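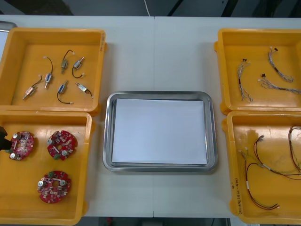
Speaker notes, parts kitting talk
Aug 23, 2018

Opening. Say who I am and how long I was at Draltetti. Two minutes, no more.

The old way. Parts for small assemblies came to the bench in bulk bins. The assembler picked what was needed from memory. We logged 57 missing-part stops in July alone. Pause here – people usually want to know what counts as a stop. Answer: any time the assembler stands up.

What we changed. Parts for one order are laid out in shallow trays before the shift starts. Yolotzin Villaseñor set up the first bench at the Avola plant. Credit her by name.

Cost. The trays and labels came to $925. The labor is harder to pin down. Lev Romaniuk has the timesheets and will take questions on them after the talk.

Results. 3721 orders kitted so far. Stops are down, but returns of unused parts went up, and we still don't have a good bin for those. Don't skip this part.

If time is short, drop the Zepeda slide and go straight to labels. Part number large, description small, date on the back.

Questions. Someone will ask about the Mitura software. We looked at it and stayed with a spreadsheet – the licenses were priced per bench.

Handouts are on the table by the door.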